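Home | Syllabus | Notes | Labs | Office hours

Planning and Paying for Robot Equipment
Session 3 notes: hand-held grippers, spares and the things around them

Hi all, these are my notes from class, tidied up a little (only a little). Several of you asked for the budget part in writing, so I've put more of it in here than I got through at the board.

We started with the question Babak Najafi asked last session: if the goal is to teach an arm to pick and sort, why would you spend your first money on hand-held grippers and leave the arm for later? My short answer is that the arm is the part you'll regret buying early. Its reach, its mounting, its safety setup all depend on the task, and in the first months you're still finding out what the task is. A pair of hand-held grippers lets you collect demonstrations of the work itself, in a real room, on a real table, and by the time you write the arm order you know how wide the fingers have to open and what they keep running into.

So write the task down first. One page! Say what gets picked up, where it goes, how big the smallest and largest items are, and whether one hand is enough. Packaged food is my favorite test case. It's cheap, you can buy it anywhere, and it's a pain to grip: slippery wrappers, crackers you can crush, little packets that lie flat on the cloth and give the pads nothing to hold.

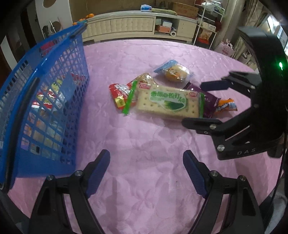
Two hands or one is the biggest line in the whole budget, and people decide it much too casually. A second gripper doubles the hardware, fine, everyone sees that. It also adds to your charging, your storage, your calibration time and your training time for the operators. If your task page says one hand can do it, buy one and put the second under "phase 2" with a price next to it. If you know you need both, buy both at once so they match.

Then consumables, which Lanying Xiao quite rightly called the boring part (sorry, it's still on the assignment). Finger pads wear. Screws come loose and roll under things. I'd order pads and a bag of screws along with the gripper itself, on the same purchase order, and I'd give them their own line so they don't get swallowed by "misc." Test items are consumables too: wrappers crease and tear, and a creased packet is a different object from a fresh one as far as your data is concerned. Budget to replace them.

For the worked example in class I used three made-to-order quotes, from Skaltik, Kopecký and Rallix. The cheapest one had no spares and no shipping in it. Once Lucrezia Greco added those back in on the board, it came out in the middle. Please do the same on your sheets: same columns for every supplier, blanks filled in or marked "ask."

Don't forget the room. Baskets, bins, tablecloths, shelving, lamps. Different surfaces matter if you want the robot to cope with different homes, and a few colored cloths cost next to nothing compared with a gripper. Cuvwood benches are nice but you can start on whatever table you have.

Lead times: our lab orders took 13 weeks for the hand-held units and 16 for the arm. Put the order date and the needed-by date in the plan, and work backward from the second one.

For next time:
- your one-page task description
- a budget sheet with hardware, consumables, room and people time as separate sections
- a sentence or two on what you would cut first

Matúš Skála has the blank budget sheet if you missed class. Work in pairs if you like, just put both names on it. Due 18 July 2018, and I do read the comments column, so use it!

Contact: Žofie Malý, course office | Copyright 2018 | Back to top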